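Threads > Robotics > Manipulation > Gultlow, the release problem

Thread on what we did with Gultlow since April. The task is stacking one small cube on another with a cheap arm, learned from teleoperated demonstrations. Most of our failures came in the same place, so that is what the thread is about.

We have 352 demonstrations. Lamai Inthanon and I recorded most of them, Joaquim Rebelo did the rest. Each one covers the reach, the grasp, the lift, the placement, the release and the retreat. The policy sees camera images and joint positions and outputs the next short chunk of joint targets.

Reaching works. Grasping mostly works. The lift is boring. Then the cube gets to the right place and the policy opens the fingers too early, or never opens them, or opens them while still moving sideways and takes the top cube along.
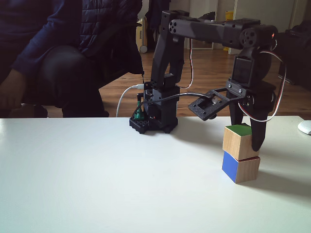

The trouble is how little of the data is about letting go. A demonstration is mostly travel. The part where the operator decides the cube is supported and opens the gripper is very short, and if you sample training windows evenly you hardly ever land on it.

We first tried the obvious thing and recorded more demonstrations. That helped the grasp and did nothing for the release. More recordings means more travel too, in the same proportion.

So we changed the sampling and left the network alone. Every demonstration gets one mark, at the moment the gripper command starts to open over the lower cube. Windows near the mark are drawn more often, windows far from it less often. The weight falls off smoothly on both sides.

The mark comes from the gripper command log, so no one labels anything by hand. Joaquim wrote the script. It trips up when an operator opens, changes their mind and closes again, and we take the last opening in those cases.

Evaluation was 30 trials per policy, same start positions for both. Even sampling: 6 good stacks out of 30. Weighted sampling: 4 failures out of 30. Same demonstrations, same network, same training length.

A good stack means the top cube is resting on the lower one and the gripper has moved clear. Leaning on a finger does not count. 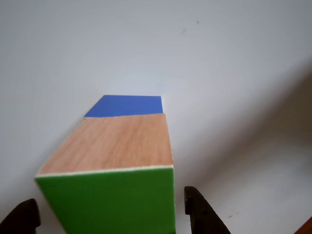 Asuka Aoki asked in the replies whether we had just traded one failure for another, and whether the weighted policy grasps worse now that it sees fewer grasp windows.

Fair question. It does grasp a little worse. Two of the failed trials in the weighted set were missed grasps, and the other two were cubes pushed over during the retreat. If you weight the release too heavily the grasp falls apart completely. We found that out on the first try, when the arm would hover, open, close on air and carry nothing over to the lower cube very carefully.

There is a floor on the weights now. No part of a demonstration can drop below half of its even share. That fixed the carrying-nothing behavior and cost us very little at the release end.

Next, the alignment question, which came up in our group meeting before it came up here.
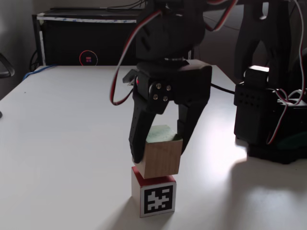
Operators differ a lot in how square they set the cube down. Lamai lines it up and lowers. I tend to lower first and fix it by nudging. The policy picked up a mix of both. You can see the top cube sitting at a slight angle in the fingers, edges not matching the block underneath, and we accept that as long as it stays put after the release. We thought about filtering out the crooked placements. When we did, the policy got worse at recovering from its own crooked approaches, so they went back in.

Marlene Paiva suggested splitting the task into two policies with a switch between them. We ran a small version of that. The switch fires at the wrong time about as often as the single policy used to open at the wrong time, which moves the problem somewhere else. I would like to try it again with a better switch.

Scoring, for anyone planning to repeat this.

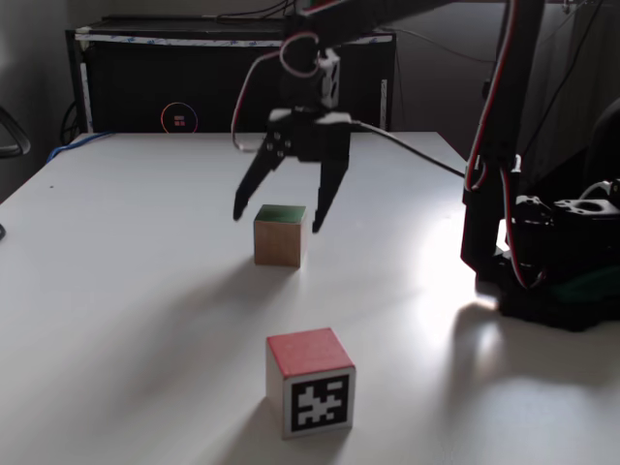
We score by watching the video, two people separately, and talk through any trial where we disagree. The fiducial marker does not go into the policy as a pose. It is on the white front face of the red-topped cube, and we use it offline to check where that cube was at the start of a trial and whether it got shoved. The plain wooden cube with the green top has no pose label in our logs. Sunlight is a nuisance too. The bright patch on the table next to the base moves during the day, so we alternate the two policies trial by trial to keep one from getting all the good light.

What we have not shown: anything other than cubes, anything on a second table, or anything taller than two. The result could be particular to our operators. Yoshinori Higuchi is going to run the same script on his pouring recordings, where the mark would be the start of the tilt.

The floor value was picked by trying a few and keeping the one that looked best, on separate trials from the ones reported. I would not read much into the exact number.

The sampling script and the trial list go up once Joaquim has cleaned out the paths to his own machine. I'll add the link under this post.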